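Midbridge Residents' Group - Minutes, Feb 18, 2025

Present: Chandrasekhar Mudaliar (chair), Dagmar Pešek (minutes), Gerardo Parisi, Vasanthi Nambiar
Apologies: Uwe Wunderlich

1. Minutes of January
Accepted with one correction: the bus stop is on the north side.

2. Notice board
Gerardo asked for a clear board for the spring fair, with nothing written on it before the day. Agreed.

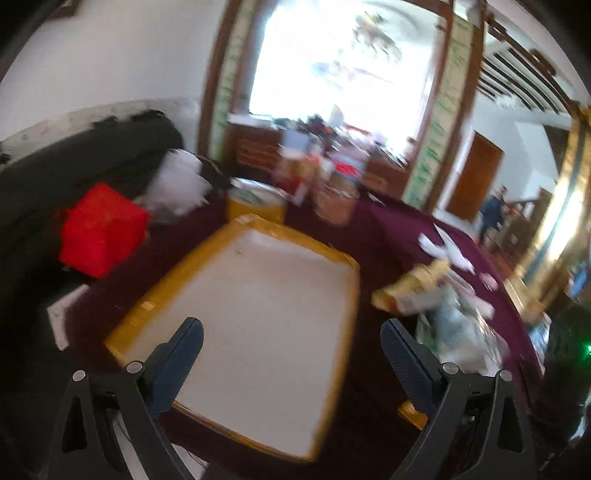
3. Money
The balance is $3,083. Vasanthi proposed to keep $2,000 for the path repair. All in favor.

4. Path lighting
Two lamps near Orura Lane are still dark. Uwe will write to the city again - his first letter got no answer.

Meeting closed at 7 p.m.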